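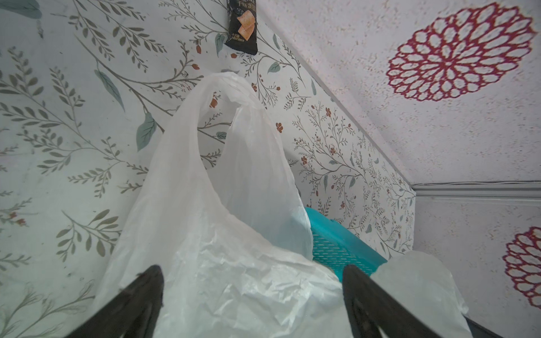

Why does every app I use suddenly want to be a "platform"?

Because a platform can charge you monthly and an app, poor thing, can only be bought.

I've been chewing on this since Skollix sent me its third email of November. Skollix, if you've been spared, is a note-taking program. I paid for it once, years ago, and it took notes. You typed a thing, and later the thing was still there. I had no complaints and, as far as I could tell, neither did it.

Then Preltix launched a rival with a calendar in it, and the tech blogs decided there was a race on. Skollix added a calendar. Preltix added chat. Skollix added chat, plus a panel on the left that tells me what my "workspace" has been up to, which is a strange thing to ask of a man with a shopping list and half a letter to the council.

The latest update has 16 new features. I read the whole list with a cup of tea and found 2 I might use, one of which is the ability to hide the other ones. The price has gone to £9 a month, though there's a "legacy" rate of £4 for loyal customers who click a button before the offer runs out. I clicked it. I'm not proud.

What gets me is the language. My notes are now "knowledge objects". Deleting one is "archiving to Jultar", Jultar being the cloud storage thing they bought in the spring and have been trying to find a use for ever since. I wanted to get rid of a recipe for leek soup and had to agree to new terms first.

I did have a go at leaving. Preltix has an import tool, and it brought everything across very nicely except the dates, the headings and any note with a pound sign in it. So I went back - tail between legs, same password.

A plain text file would do nearly all of what I need, I know. I've got one open now, as it happens, with a list of programs I mean to cancel. The trouble is I started the list in Skollix, and the export button has moved.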